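Clatholm Community Workroom
Minutes of the Users' Meeting, March 6, 2025
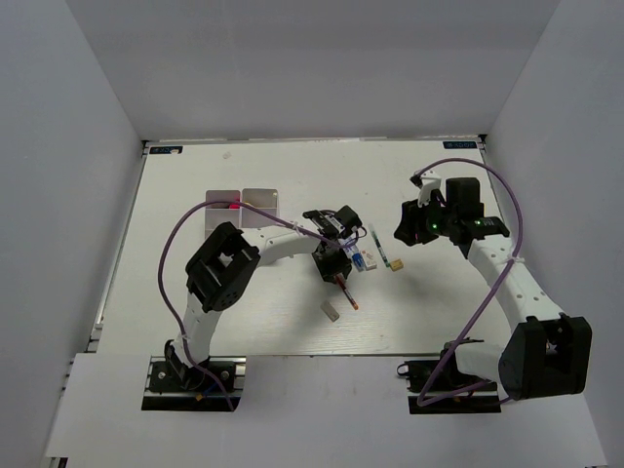
1. Attendance and apologies

Bahman Yazdani chaired. Marjan Rostami took the minutes. Also present were the drawing group, the sign painters, the Tuesday evening class and two people from the Mahmoudi print room. Apologies came from the framing group, who sent written comments on item 5.

The meeting opened at 6:30 p.m. in the front room.

2. Minutes of the last meeting

Agreed with one correction. Under "Storage," the shelf given to the sign painters is the second from the top, and the minutes had it as the second from the bottom. Marjan has changed the file copy.

3. Matters arising

The back door now has a new lock. Keys have been handed out to group leads and signed for. The old keys do not fit anything and can be thrown away.

The leak under the sink was fixed in the week after the last meeting. The cupboard floor is still swollen and the door catches. Bahman will ask the landlord whether this is covered by the same repair.

The letter to Vunetti about the late delivery of paper was sent. They have replied and taken $69 off the next bill. The meeting was happy with this.

4. White tabletops

This took up most of the evening.

The white boards with the faint wood grain have been in use long enough for people to have a view of them. The drawing group likes them. They said paper sits flat, the light color makes it easy to find a dropped eraser, and the pattern is faint enough that it does not bother anyone working on thin paper. The sign painters would have preferred plain white with no grain at all, but do not want to change now.

Marks on the surface were discussed at some length. The print room's view was that a work surface gets marked and that time spent worrying about it is wasted. The Tuesday class disagreed, as they lay finished work face down to tape the backs and have twice had color come through onto a good sheet. After some back and forth the following was agreed:

Each group wipes its own table before leaving, with a damp cloth first and the pink cleaner only if the cloth does not do it.

No scouring pads or scrapers on the white boards. Two people admitted to using the green pads and will stop.

A mark that will not come off is to be written in the table book, with the group's name. There is no charge for this. The book is only so that the next group knows it was there already.

Small faint marks do not need to go in the book. The print room asked for this to be minuted.

Bahman asked whether people wanted the boards replaced when the lease on the room is renewed. A new set from Distimen, cut to the same size, was quoted at $900 with delivery. There was little support for spending this now. The drawing group suggested turning the worst board over first to see what the underside is like. Agreed. The sign painters will do it, and it will come back to the May meeting.

5. Markers and pens

The framing group's written comments were read out. They find caps left off, colors put back in the wrong trays, and permanent markers mixed in with the washable ones. They asked for the permanent ones to be locked up.

The sign painters objected, since they use permanent markers every week and do not want to go looking for a key. The print room offered their old metal box, which has a lid but no lock. It was agreed to put the permanent markers in that, on the shelf by the window, with a label on the lid. Washable markers stay in the trays.

Red was raised as a separate matter. The red slim markers run out before anything else, and the Tuesday class has been bringing its own. Marjan said the last order was split evenly across the colors, which was how it came in the catalog. The next order will have double the red and no yellow, as there is plenty of yellow in the drawer.

It was also agreed that scrap paper or card should go under any sheet being drawn on with a marker, whatever kind of marker it is. Offcuts are in the bin under the guillotine. Please take from the bin before opening a new pack.

Dead markers go in the bucket by the door. Do not put them back in the tray in the hope that they will recover.

6. Ventilation and smell

A member of the drawing group reported headaches on evenings when she comes in after the sign painters. The sign painters said they open the window while working but close it when they leave. They will now leave it open on the latch if another group is due within the hour. The last group of the evening is responsible for closing it.

The fan in the back room was mentioned. It works but is noisy. No action.

7. Money

Marjan gave the figures. The balance at the end of last month was $2,104. Materials ordered since then came to $352, which covers paper, markers, tape and cleaning supplies. The Vunetti credit has not been counted yet.

The print room asked whether tape could be shown on its own line, as they use very little of it and feel they are paying for other people's. Marjan will try it for one quarter. There were no other questions and the figures were accepted.

Group fees stay the same until the lease is settled.

8. Bookings

The Tuesday class would like to start half an hour earlier. The drawing group, who have the slot before, can manage this if they are able to leave their boards drying on the rack and come back for them the next day. Agreed on trial until May. Work left on the rack must have a name on it.

The print room asked for one full weekend for an open studio. The dates they wanted clash with the framing group, who were not there to speak for themselves. Bahman will call them and try to sort it out before the next meeting.

People are still crossing out bookings on the wall calendar without telling the other group. If you need to change a slot, call the group first and then change the calendar.

9. Any other business

The kettle has been replaced. The old one is in the hall if anybody wants it for parts.

A long steel ruler was left in the back room. It has initials scratched on one end that look like "TK." It is now in the lost property drawer.

The drawing group asked for another clip lamp. Marjan has a spare at home and will bring it in.

10. Actions

Bahman: landlord about the sink cupboard; framing group about the open studio weekend.

Marjan: marker order with extra red; tape on its own line; clip lamp; label for the metal box; new table book.

Sign painters: turn over the worst board and report back.

Print room: bring the metal box.

All groups: wipe down tables, no scouring pads, caps back on.

11. Next meeting

To be held in May in the front room, at the same time. Bahman will send the date once the landlord has confirmed when he can attend. Items for the agenda should reach Marjan a week before.

The meeting closed at 8:10 p.m.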